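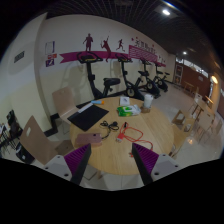

**Ticket: founder intake form on the Endik site drops the pitch deck upload**
Status: open, then closed, then open again (sorry), now closed
Logged by: Slavica Vukadinović

Okay, so I'm writing this one up properly because I've been asked the same thing by three different people on the investment side and I'd like to be able to just paste a link next time.

The short version: start-ups fill in the "Talk to us about funding" form, attach their deck, hit send, get the nice green thank-you message, and then we receive the company name and the blurb and no deck. The analysts then write back asking for the deck, the founder says they already sent it, and everybody feels a bit silly. McPhee's team had this happen with two companies in February before anyone told me.

**First look, morning**

I filled in the form myself with a tiny PDF. Deck came through fine. Tried again from my phone, also fine. I closed the ticket and felt pretty pleased with myself!

Reopened after lunch. One of the founders kindly forwarded the file she'd been trying to send, and it was a big one, full of product photos. I put that same file through the form and yep, green message, no deck. So it's size. Or at least size is part of it.

**What I checked**

- Form settings in Hida (that's the form plugin, for anyone new): max upload is set to 200 MB. The founder's deck is way under that.
- Storage on the web server: loads of room left.
- Spam folder on the intake mailbox: nothing in there except somebody selling office chairs.
- Mail log: the message goes out, but the attachment is already gone by then.

That last one took me most of the afternoon to find, and I only spotted it when I stopped looking at the mail side and turned on debug logging for the form. The log line was:

`upload discarded: temp file missing, continuing without attachment`

Continuing without attachment! I would have loved for it to not continue. 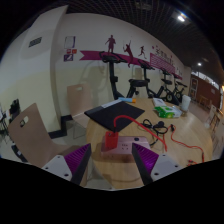
So then the question was who was eating the temp file. I had a long call with Eston, who host the site for us, and their support person was very patient with me while I clicked around in the wrong control panel for a while (we have two, one for the old colocation customers and one for the group site, and they look identical apart from the logo). They confirmed there's a cleanup job on our account that wipes the temp folder. It was set up years ago when the site was just a few static pages and a phone number, and it runs every 2 minutes.

Small file, quick upload, quick virus scan, and it's out of the temp folder before the job comes by. Big file on a slow hotel connection, and the scan is still chewing on it when the folder gets emptied. The form shrugs and sends the rest.

**What I changed**

1. Asked Eston to change the cleanup job so it only removes files older than 7 hours. Done while I was on the phone.
2. In Hida, switched "Continue on upload error" to off. The founder now gets a red message and a plain email address to write to.
3. Changed the wording on the form from "attach your materials" to "attach your deck (PDF please)", which is a separate gripe of mine but I was in there anyway. 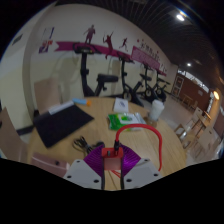

I then sent the big deck through again, first on the office network and after that tethered to my phone with one bar of signal - it took forever, but the file arrived both times and it opened okay on my end. McPhee's team tried one from their side too and got it.

**Still to do**

- We have no way of telling which older submissions lost a deck. The form doesn't record that there ever was one. I've pulled a list of every entry with an empty attachment field and sent it over to the analysts, and they can decide who to write to. Some of those people will simply never have attached anything.
- The careers form uses the same plugin and the same temp folder. I switched the same setting off there but haven't tested it with a large file yet.
- Somebody should ask whether we still need the old control panel. I'm happy to do it if I get told who to ask.

If you get another "but I already sent it" email from a founder, please forward me the whole thing, with the time they pressed send and their time zone. I'll look in the log - debug is staying on until the end of the month.

Closing for real this time.

Slavica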